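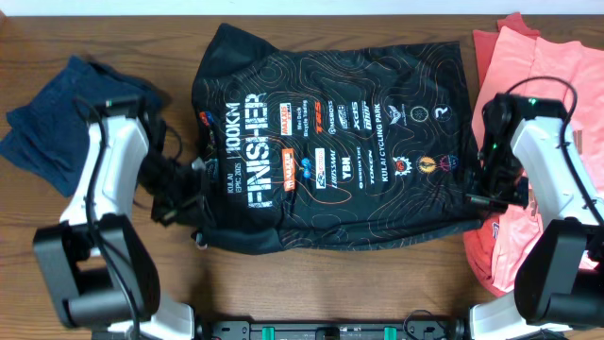 Can a complete beginner train for a 100 km bike ride in one summer?
Most people who can ride for an hour without hating it can get there in ten to twelve weeks, as long as the long ride grows slowly and you learn to eat on the bike.

I get asked this a lot, so here comes a thread. I'm not a coach, just someone who started from zero on a borrowed hybrid and now plans vacations by elevation profile.

First thing: ride three times a week. Two short ones, one long one. My short ones are after work and sometimes they're just the loop to Lakberg and back with the wind in my face both ways (how??). They still count!

The long ride is the one that matters. Mine started at 25 km and I added 10 most weeks. Every fourth week I cut it way down and slept in. I fought that easy week so hard the first time and then came back feeling like I'd been given new legs.

Go slow. Slower than that. If you can't talk in full sentences on the long ride, ease off. I rode my first month way too hard and wondered why I was wrecked by dinner.

FOOD. I cannot shout this loud enough. Start eating in the first half hour, before you're hungry, and keep nibbling. Bananas, fig bars, little boiled potatoes with salt – the potatoes changed my life.

I bonked once on the climb out of Clustgate and sat on a guardrail eating a stranger's gummy bears. Lovely stranger. Horrible afternoon.

Saddle stuff: get your seat height checked before you spend money on a new saddle. Mine was a good inch too low and I'd been blaming the poor thing for weeks. Padded shorts, no underwear, chamois cream for anything over two hours.

Tires: don't pump them rock hard. I dropped my pressure a bit and the gravel stretch past the Vasseur farm stand went from dental work to almost fun. Practice fixing a flat at home too, in the kitchen, with the radio on.

Hills: shift before you need to. Sit, spin, look at the road a few feet ahead and not at the top. Walking is allowed. I walked part of the Zarnar road in August and the view was great from down there.

You don't need to ride the full 100 before the big day. My longest was 80 and the crowd, the rest stops and pure stubbornness did the other 20.

On the day: start near the back, let everyone fly off, stop at every aid station even if it's just to refill a bottle. You will pass so many people after lunch and it feels amazing.

For anyone who likes numbers, my first summer came to 430 km of long rides, plus all the short ones I never wrote down. Second summer I got a cheap bike computer and became unbearable.

Someone asked about clip-in pedals. I did my whole first season in sneakers on flat pedals and had a blast. Try them later if you're curious – and practice on grass!

Going to bed, early ride tomorrow. Drop your weird mid-ride snacks below, I'm getting a little tired of potatoes.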